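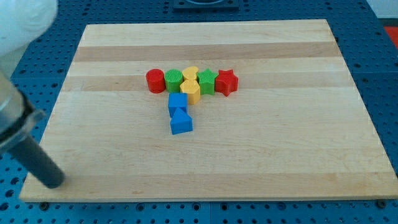 A customer in Skirotport wrote in July to ask whether a shape that has gone missing from a sorting set can be replaced on its own, or whether the whole set has to be bought again. Single shapes can be ordered. The answers below cover that and the other points raised most often.

Shop > Wooden and Plastic Toys > Shape Sorters > FAQ

Shape blocks: frequently asked questions

How do I order a single shape?
Give the shape, the color and the size code. The size code is on the underside of the sorter lid. Color alone is insufficient, as most colors are used for more than one shape: a star may be red or green, and yellow is used for both hearts and hexagons.

Are blocks from different sets interchangeable?
Only within the same size code. Carretero and Flarkthorpe sorters use different hole clearances. A Flarkthorpe cylinder will enter a Carretero lid but sits loose in the hole, and the hexagon will not pass at all.

Why do some tops have a texture and others not?
Finish varies by shape and color. Textured tops have a slightly matte look next to the smooth sides of the same block. The texture has no effect on fit and does not indicate a different material.

A block sticks in its hole. What should be checked?
Check the orientation first. A cylinder goes in at any rotation. A hexagon has six working positions and a five-pointed star has five. A heart has one – point and lobes must line up with the cutout. If the orientation is correct and the block still binds, look for a raised edge on the lid cutout. Do not sand the block. Order a lid instead.

Which shapes should be introduced first?
Cylinders, then hexagons, then stars, then hearts. This follows the number of positions in which each shape will pass. Two or three blocks on the table are enough for a first session. The remainder can stay in the tub.

Can the blocks be used without the sorter?
Yes. Common uses are grouping by color, grouping by shape, and copying a simple layout such as a row or a cross. A flat board with clean edges gives a defined work area and makes it easier to see when a piece has been moved off it. Stars next to each other should be spaced apart if the child is expected to pick them up one at a time.

How are the blocks cleaned?
Wash in warm water with dish soap, up to 50 °C. Rinse and dry with a cloth. Textured tops may need a soft brush. Do not use the dishwasher, bleach or solvent cleaners. If a wooden board is used with the blocks, wipe it separately and do not soak it – glued strips can open along the joints.

How long does a replacement order take?
Orders for single shapes leave the Kernport warehouse within 8 working days. Lids take 12. A maximum of 22 pieces can be placed on one replacement order. Larger quantities are handled as a standard order.

Can I return a shape ordered in the wrong size?
Yes, if unused. Enclose the packing slip and write the required size code on it. Exchanges are sent without a second postage charge.

Contact | Kernport Toy Parts, replacement desk | © 2022 | Back to top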